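Paltau launches folding and basket service for household laundry

Paltau is adding a folding service to its laundry collections from this spring. Customers in Idano and Tamuno will be able to have their clean clothes folded, sorted by person and returned in an open basket, ready to go straight into a drawer or on to a shelf.

Until now the company has returned washing in tied bags. A customer survey last November drew 128 replies, and 107 of them asked for clothes to come back folded. Creased T-shirts were the most common complaint, followed by jumpers that had lost their shape at the shoulders. 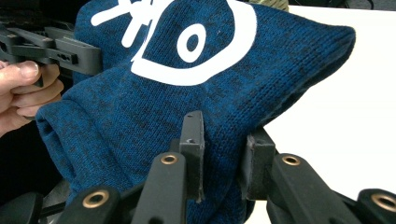

Blue knit with a white printed design.

The new service covers everyday clothing, towels and bed linen. Knitted items are folded on a flat table and never hung, and anything with a large print on it is kept away from the iron. Customers can ask for a different fold when they book - in half, in thirds or rolled - and the choice is saved for next time.

Each household has its own basket. It goes out with the clean clothes and comes back at the next collection. Heavy things go in first, with T-shirts and other light items on top. Socks are paired where both are present, and odd ones are put in a small cloth pouch and held over.
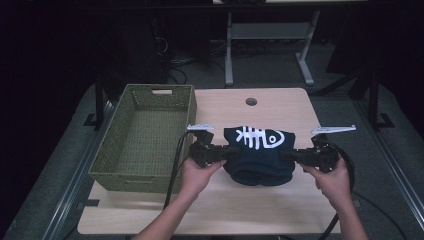 Folding will be done at the company's workroom in Idano, where the tables have been set out so that one person can deal with a whole household's order from start to finish. Orders are not mixed at any stage. An order handed over before noon will normally be returned within 24 hours, although thick knitwear may take longer to dry.

A trial has been running with 40 households in Tamuno. As a result, the company has changed the order form to make room for notes on single garments, and has dropped the paper bands that were first used to hold each pile together. Several households said they tore too easily and left bits in the basket.
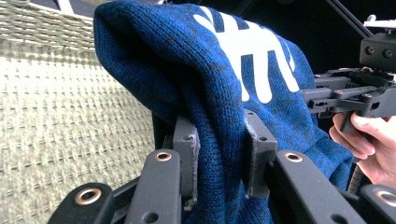
IDANO, March 23, 2022

Bookings for the folding service open today. Existing customers can add it to their next collection by ticking the box marked "Fold and basket" on the order form. New customers should register first, either at the Idano workroom or at the Lollora collection point.

The service is charged by the basket, and there is no extra cost for knitwear. Prices are on display at both addresses. Collections in Lollora itself are planned for later in the year.

Paltau collects, washes and returns household laundry in Idano and Tamuno. Press enquiries should be made to the Idano workroom during opening hours.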